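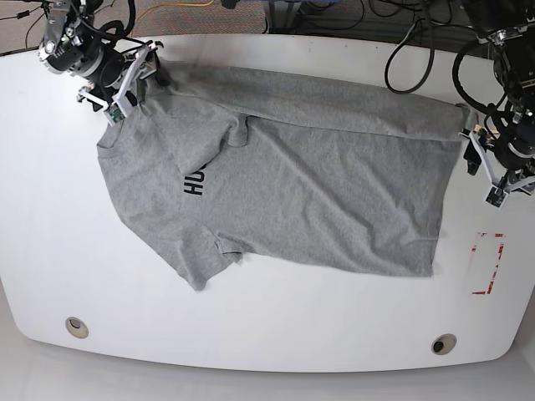

Figure 5. T-shirt on the table, one gripper at each upper corner.

5.2 Folding a T-shirt

Read this section before you promise anyone a folded shirt. The Plirnent folds laundry in the sense that a toddler sets the table.

1. Spread one shirt on the white tabletop. Smooth out the big folds by hand. Small wrinkles are fine and will still be there later.
2. Keep the red tape rectangle clear.
3. Select Fold > Shirt > Short Sleeve and press Start.
4. Wait for both grippers to close on the fabric. If one closes on air, press Retry. Two retries is normal.
5. Stand back until the arms park.

NOTE: A shirt folded over on itself may be read as a towel. Towels go much better, and you may be tempted to leave it at that.

CAUTION: Keep fingers, drawstrings and loose cuffs away from the grippers while the arms are moving.

Error 538 means the arms disagree about where the sleeve is. Open the grippers, lay the shirt out again and go back to step 3.

Socks are not supported. The September update added pillowcases. Matching pairs is listed under Planned Features, section 9.

Revised December 27, 2023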